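Media and Extremism, Session 6
Community radio, license rules and who gets the mic

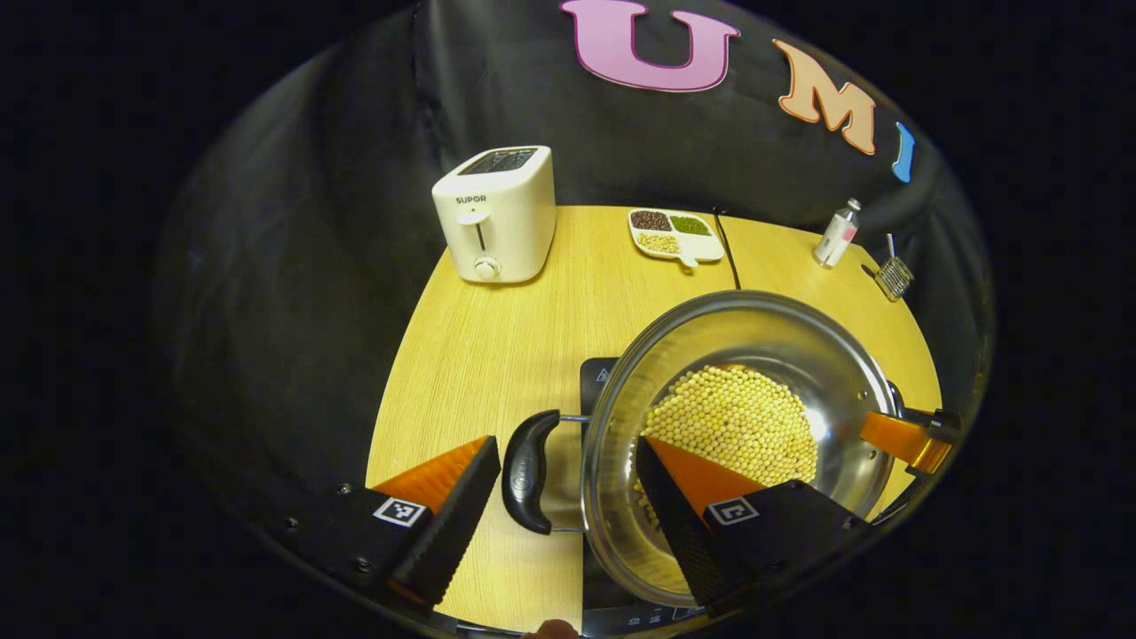
Why do small political groups still bother with community radio when they can post online for free?
Mostly reach and standing. A slot on a licensed station puts a group next to the farm report and the school news, and listeners who would never look up its website hear it in the kitchen.

Notes below follow the lecture order, more or less. Ran over last time so the Barnville case got cut, it's in here now. Updated January 23, 2020.

1. Terms
"Fringe" = outside the parties that normally win seats. Says nothing about left or right. Please don't use it as an insult in the papers.
"Extremist" - contested. Two uses: (a) rejects elections as a way to settle things, (b) accepts or backs violence. Lots of writing slides from (a) to (b) and back inside one paragraph. Watch for it.
"Front group" - a body that hides who runs it. Needs evidence. Shared members is weak evidence on its own.

2. How a slot gets handed out
Varies by station. Usual path: written proposal, trial shows, then a vote by the program board. Most boards are elected by paying members, so a group with 40 people willing to sign up can swing a small station. Legal, and old as the hills.
Once on air, the host signs the station code. The code does the heavy lifting, not the license. Read the two codes in the packet side by side, esp. the parts on naming people.

3. Case: Barnville
Small station, 200 paying members. A tenants' league had the evening hour for years. A rival group, further out on the same side, joined in numbers in May and took the board by 2 votes. League lost its hour. Rival paper called it a "coup," the new board called it a membership drive.
Things to look at:
- what the rules said about the cutoff date for new members (nothing)
- who complained, and to whom
- listener letters. Most were about the music being moved

Gualtiero Russo reads this as a plain failure of rules. Jirayu Hemmin says the rules were fine and the old board just stopped turning up to meetings. Both readings are in the packet, Hemmin's is shorter. I lean Hemmin but the minutes are thin so dont quote me as settled.

4. Case: Fusine
Opposite problem. Board stayed put for so long that no new group got a slot at all. The shut-out groups ran a newsletter, Chuensuk, that was mostly attacks on the board by name. One item accused a host of police links. No source given. It was picked up and repeated in three other papers, each citing the last one.
Trace that chain yourselves before section. Start with the latest and work backwards.

5. Rumor as a tactic
Ties to 4. Small scenes run on gossip becuase records are poor. Someone misses a few meetings and there's a story by the weekend. Ask of any claim:
- first place it appeared
- does the writer gain if it's believed
- was the person asked for a reply

Zikitham reading covers this better than I did in lecture, pages 40 to 90. Skip the appendix.

For section: one page, either case. Was the outcome a matter of rules or of turnout? Pick one and defend it - no "a bit of both" please. Bring a paper copy.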